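Handtücher, Lappen, Wäscheschrank: meine kleine Galerie
von Chepkoech Temba

Im Oktober habe ich endlich den Wäscheschrank ausgeräumt, und weil ich beim Aufräumen sowieso ständig zu irgendwem rede, rede ich jetzt eben hier. Wer schon länger mitliest, kennt meine Galerieseiten: wenig Bild, viel Geplapper. Diesmal geht es um Handtücher und Tücher aller Art, also um das, was in jeder Wohnung in viel zu großer Menge herumliegt und trotzdem nie da ist, wenn man es braucht.

Der Schrank steht bei uns im Flur, ist 62 Zentimeter breit und damit für so ziemlich jedes Badetuch, das man ordentlich faltet, ein kleines bisschen zu schmal. Ich habe jahrelang gequetscht. Man macht die Tür auf, zieht unten an einem Gästetuch, und oben kommt die Strandabteilung herunter! Musyoka Lukumay, mit dem ich mir die Wohnung teile, hat irgendwann angefangen, die Tür nur noch mit dem Knie vor dem Stapel zu öffnen. Das war dann der Punkt, an dem ich gesagt habe: alles raus, alles aufs Bett, und zwar heute noch.

Es war übrigens keine gute Idee, damit um neun Uhr abends anzufangen. Geschlafen haben wir irgendwann nach Mitternacht, auf der einen freien Betthälfte (Musyoka) und auf dem Sofa (ich).

Sortiert habe ich zuerst nach Größe, was völliger Unsinn war, dann nach Farbe, was hübsch aussah, und zum Schluss danach, wofür wir die Sachen wirklich nehmen. Bad, Küche, Putzen, Reise. Die Reisetücher sind fast alle aus unserer Zeit in Planine, wo es in der Ferienwohnung genau zwei Handtücher gab, beide bretthart, und wir deshalb gleich am ersten Vormittag losgezogen sind und neue gekauft haben. Die liegen seitdem in einem eigenen Fach und riechen immer noch ein bisschen nach dem Lavendelsäckchen, das die Verkäuferin dazugelegt hat.

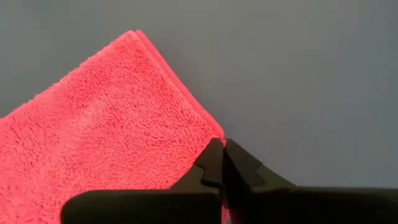

Flauschige Tücher sind meine große Schwäche, da bin ich im Laden verloren. Ich fasse alles an, ich drücke das Gesicht fast hinein, und dann steht Musyoka daneben und schaut sehr interessiert die Duschvorhänge an. Beim Ausräumen habe ich gemerkt, wie viel davon in derselben Farbfamilie liegt: Lachs, Koralle, Himbeere, dazwischen ein verirrtes Altrosa. Das knallige Korallenrosa hier ist gerade mein Liebling, mit diesem dichten Flor, der in alle Richtungen steht und heller wirkt, sobald man einmal mit der Hand in die andere Richtung darüberstreicht. Am schmalen, glatten Rand ist die Farbe noch kräftiger, das mag ich sehr. Auf Grau leuchtet so ein Ton überhaupt am schönsten, finde ich, und das hat mich auf die Idee gebracht, die Regalböden im Schrank grau zu streichen. (Ist noch nicht passiert. Die Farbe steht im Keller.)

Wie ich jetzt falte

Früher habe ich alles in der Mitte zusammengelegt und dann noch mal und noch mal, bis ein dicker Klops herauskam. Jetzt drittle ich längs, streiche einmal glatt und rolle die dicken Sachen auf. Flauschiges rollt sich wunderbar, das hält von allein und verrutscht kaum! Dünne Geschirrtücher dagegen gehen gerollt bei mir immer wieder auf, die werden flach gelegt und hochkant in eine Schachtel gestellt, wie Karteikarten. Die Schachtel war mal ein Schuhkarton, ich habe sie mit Resten von der Flurtapete beklebt und bin darauf unverhältnismäßig stolz.

Zum Falten braucht man eine freie Fläche, und genau da hapert es bei uns. Am liebsten nehme ich den Küchentisch, auf dem aber meistens schon Musyokas Papiere liegen. Auf dem Bett geht es auch, nur sinken die Ecken immer so ein, und dann wird alles schief. Ich fange inzwischen immer an einer Ecke an, ziehe sie glatt, suche die zweite und lege erst dann um. Wer an der Mitte zieht, hat nachher einen Zipfel auf der falschen Seite, das kann ich aus langer Erfahrung berichten.

Was gehen durfte

Aussortiert habe ich auch, und es tat gar nicht so weh, wie ich dachte. Alles mit Löchern, alles mit Chlorflecken, die beiden gelben Waschhandschuhe, die ich nie leiden konnte. Ein ganzer Sack ist bei Hadis gelandet, der Änderungsschneiderei bei uns unten an der Ecke, wo sie alte Handtücher als Unterlage für den Bügeltisch nehmen. Dafür durfte ich gleich zwei lose Säume dalassen. Die hätte ich selbst nähen können, rein theoretisch, die Maschine steht hinter dem Staubsauger und kommt da so schnell nicht raus.

Behalten habe ich dafür das uralte Strandtuch aus Cestmont, obwohl es so dünn ist, dass man die Zeitung hindurch lesen könnte. Darauf haben wir mal einen ganzen Nachmittag lang Kirschen gegessen, und die Flecken sind immer noch drin. Manche Sachen müssen nichts mehr abtrocknen. Es liegt jetzt ganz oben, und wenn mal wieder etwas herunterkommt, dann hoffentlich das.

Waschen, kurz und ohne Gewähr

Kräftige Farben wasche ich die ersten Male allein, seit mir ein rotes Badetuch eine komplette Ladung Unterwäsche umgefärbt hat. Weichspüler lasse ich bei allem weg, was saugen soll. Stattdessen schüttle ich die Tücher nach dem Waschen kräftig aus, am offenen Fenster, bis der Arm lahm wird, und danach steht der Flor wieder. Die Nachbarin von gegenüber winkt inzwischen zurück, sie hält es wohl für einen Gruß.

Einen Trockner haben wir nicht. Die Leine auf dem Dachboden reicht für zwei große Tücher und ein paar Kleinteile, mehr passt zwischen die Balken nicht hin, also wird im Winter in Etappen gewaschen.

Zum Schluss noch die Frage, die nach der letzten Galerie am häufigsten kam: Die Körbe im oberen Fach sind von Strachan, dem kleinen Laden mit den Flechtsachen, und die Schildchen daran habe ich selbst gestempelt. Auf einem steht „Putzn“, da war die Tinte schneller als ich. Die Seite mit den Körben ist bisher 761 Mal angeklickt worden, was mich wahnsinnig freut und auch ein bisschen wundert, es sind halt Körbe.

Wenn ihr eine gute Methode habt, Spannbettlaken zu falten, schreibt mir bitte! Das ist das nächste Fach, und ich schiebe es schon seit Tagen vor mir her.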